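L'atelier de manipulation de l'école Nel

Qui sommes-nous

L'atelier de manipulation est un cours-projet de l'école Nel, site de Zelholm. Il s'adresse aux étudiants de deuxième et de troisième année qui ont validé l'unité de mécanique générale. Il dure deux semestres et donne lieu à un rapport technique, à un jeu de données et à une soutenance.

Le sujet est resté le même depuis la création du cours : la saisie d'objets courants par des préhenseurs à deux doigts. Les étudiants travaillent d'abord avec des préhenseurs tenus à la main, équipés d'une caméra, puis exploitent les enregistrements pour l'apprentissage d'une politique de commande. Le passage au bras motorisé n'intervient qu'au second semestre.

Le cours est dirigé par Zanele Naidoo, enseignante en mécatronique. Tumelo Oosthuizen assure les travaux pratiques et la maintenance du matériel.

Déroulement du premier semestre

Chaque promotion compte 19 étudiants, répartis en équipes. Les cinq premières séances portent sur la cinématique des mâchoires, le choix des matériaux de contact et l'étalonnage de la caméra. Les équipes passent ensuite au poste de saisie.

Les objets rigides sont traités en premier : rouleaux de ruban adhésif, boîtes, pièces usinées. Viennent ensuite les emballages souples, qui posent un problème différent. Un sachet n'a pas de géométrie stable, sa surface se plisse sous l'effort et l'ouverture mesurée des doigts ne renseigne que partiellement sur la qualité de la prise. 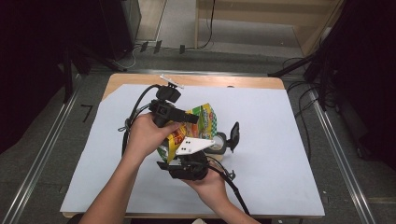
Le protocole impose 200 saisies par équipe et par famille d'objets. Pour chacune, le carnet d'essai indique l'orientation du préhenseur, la zone de contact et le résultat, codé selon une grille commune. Une saisie dont le carnet est incomplet est retirée du jeu de données, même si l'enregistrement vidéo est exploitable.

Les élèves manipulent à deux mains pendant la phase d'observation. Cette configuration sert à examiner la position des doigts par rapport à l'objet et le passage des câbles. Les essais comptabilisés se font ensuite selon la procédure normale, à une main, l'autre restant hors du champ utile.

Matériel et locaux

L'atelier occupe la salle 905, au dernier étage du bâtiment Bukcombe. Les marques au sol ne doivent pas être déplacées, y compris lors du nettoyage. Toute modification de l'éclairage est consignée dans le registre du poste.

Les préhenseurs sont entretenus sur place. Les points de contrôle habituels sont les suivants :

Jeu dans les engrenages de la mâchoire inférieure
Fixation de la plaque repère
Serrage du support de caméra
État des câbles et de leurs attaches
Usure des surfaces de contact

Les défauts de câblage représentent la majorité des interventions. Un câble trop court tire sur le boîtier en fin de rotation ; un câble trop long passe devant l'objectif. Les étudiants apprennent donc à régler la boucle avant chaque série.
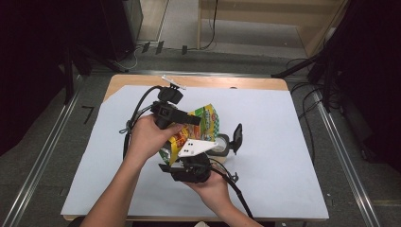
Sachet d'en-cas serré dans le préhenseur, un rouleau de ruban adhésif posé à côté.

Second semestre et concours interne

Au second semestre, les équipes entraînent leur modèle et le déploient sur un bras. L'évaluation porte sur une série d'objets inconnus, communiquée le matin même de l'épreuve. Le concours interne Borevell se tient à la même période. La participation est facultative et n'entre pas dans la note.

Le règlement du concours interdit toute reprise manuelle après le départ du chronomètre. Les emballages souples y ont un coefficient plus élevé que les objets rigides – un choix discuté tous les ans avec les étudiants et maintenu jusqu'ici.
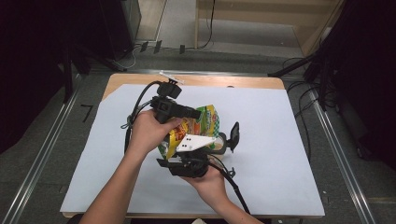 Les jeux de données des promotions précédentes sont conservés et mis à la disposition des équipes. Leur format a changé une fois, lors du remplacement des plaques repères ; un script de conversion est fourni avec la documentation du cours. Les données antérieures à ce changement ne doivent pas être mélangées aux autres sans conversion.

Admission

Les candidatures sont ouvertes en octobre. Le dossier comprend un relevé de notes et une page décrivant un montage réalisé par le candidat, avec ses schémas. Une expérience en programmation est utile – elle n'est pas exigée. Les candidats retenus passent un entretien technique avec Zanele Naidoo et une courte épreuve pratique au poste de saisie.

Les demandes de visite de l'atelier sont à adresser à Tumelo Oosthuizen, par l'intermédiaire du secrétariat de l'école.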